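Plollano 손목 카메라 데이터 수집 키트

안녕하세요, 키트 페이지 관리하는 Prasanna Mridha입니다. 스펙표만 올려두니까 "그래서 이걸로 뭘 모을 수 있어요?"라는 문의가 계속 와서, 제가 직접 써보면서 느낀 걸 편하게 적어봅니다!

Plollano는 손목에 다는 소형 카메라, 검은색 손가락 2개짜리 그리퍼, 그리고 녹화 프로그램 Wosar를 묶은 구성이에요. 사람이 팔을 원격으로 조종하면 영상이랑 관절값, 그리퍼 벌림 정도가 같은 시간축으로 저장됩니다. 모방 학습용 시연을 모으는 분들이 제일 많이 쓰시고요, 저희도 그 용도로 씁니다.

요즘 제가 붙잡고 있는 건 체스 말 옮기기예요. 말이 작고 다닥다닥 붙어 있어서 손목 시점이 쓸 만한지 시험하기에 딱 좋거든요. 지금까지 모은 시연이 178개, 한 번에 길어야 60초로 끊었습니다. 처음엔 제한 없이 찍었는데 망설이는 구간이 너무 길어져서(제 손이 느려요...) 나중에 잘라내느라 고생했어요.

판은 반으로 접히는 나무 체스판을 씁니다. 가운데 이음매에서 칸이 살짝 어긋나 있는데 일부러 안 맞췄어요. 너무 반듯한 환경만 보여주면 나중에 다른 판에서 헤매더라고요. 말은 잘록한 허리 쪽을 잡는 게 제일 편했고, 어두운 말들 위로 흰 말을 들고 있을 때는 뒤쪽 말이 좀 가려집니다. 손목 카메라만 쓰실 분은 이 가림을 꼭 감안하세요. 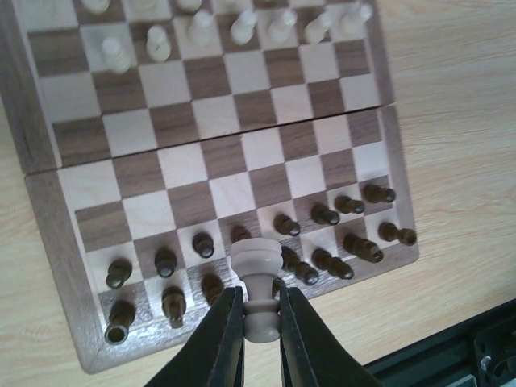 구성품

손목 카메라와 고정 브래킷
그리퍼 본체, 손가락 2개
Wosar 녹화 프로그램 사용권
Kokkinos 보정판
케이블 일체, 나사 여분

자주 물어보시는 것들

외부 카메라도 같이 쓸 수 있나요?
네, 됩니다. Wosar에서 장치 추가만 누르시면 되고 시간 동기화도 같이 잡혀요. 가림이 심한 작업이면 위에서 내려다보는 카메라를 하나 더 두시는 걸 추천해요.

실패한 시연은 지워야 하나요?
저는 안 지워요. 녹화 끝나고 '실패' 표시만 달아두면 내보낼 때 빼거나 넣을 수 있습니다. 놓쳤다가 다시 집는 장면은 복구 동작 배우게 할 때 은근히 쓸모가 있어요.

손가락 교체는요?
Orneck 규격이면 거의 다 맞습니다. 끝이 두꺼운 손가락은 체스판처럼 빽빽한 데서 옆 말을 건드리기 쉬우니까 얇은 쪽으로 고르세요.

조명은 따로 사야 해요?
키트에는 없어요. 저는 부드럽고 고른 빛을 좋아합니다. 유광 말은 빛이 세면 머리 쪽이 하얗게 날아가서 영상이 좀 지저분해지더라고요.

배송 및 문의

주문 확인 후 순서대로 보내드리고, 4월 이전에 구매하신 분은 Wosar 업데이트를 먼저 받아주세요. 옛 버전은 그리퍼 값이 한 프레임씩 밀려서 저장되는 문제가 있었습니다. 작업 내용이랑 쓰시는 팔 모델을 적어서 문의 주시면 브래킷이 맞는지 제가 확인해서 답장드릴게요.

페이지 수정일: 8월 30일 일요일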